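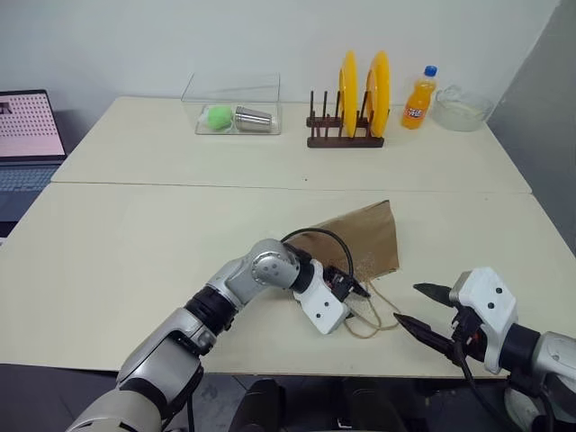

Applicants to the Hovland Short Film Development Program submit their project in two parts: an online form and a printed dossier. The instructions below apply to both and should be read in full before any material is prepared. The printed dossier is handed in at the program office, unbound, in a plain brown paper bag with rope handles or in a flat envelope of similar size. Plastic sleeves and ring binders are not accepted.

Step 1. Create an account on the Parico submission portal and select "Short Fiction" or "Short Documentary." The category cannot be changed once the form has been opened.

Step 2. Upload the screenplay as a single file of no more than 40 pages. Documentary applicants upload a treatment in place of a screenplay.

Step 3. Add the director's statement, the production schedule and a summary budget. Amounts should match those given in the form - the readers work from both. 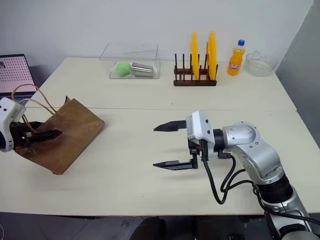 Table and white wall, with a gray wall section at right.

Step 4. Print 4 copies of the complete dossier, single-sided. Write the portal reference number on the first page of each copy.

Step 5. Deliver the copies to Room 71, Conano Building, by 19th September. Dossiers sent by mail must arrive by the same date.

Selected applicants will be invited to an interview in October with the head of program, Vichien Thammasiri. Each interview lasts 55 minutes and includes a short reading from the screenplay or treatment. Co-writers may attend, but the director must be present.

Questions about eligibility should be sent through the portal before the form is submitted.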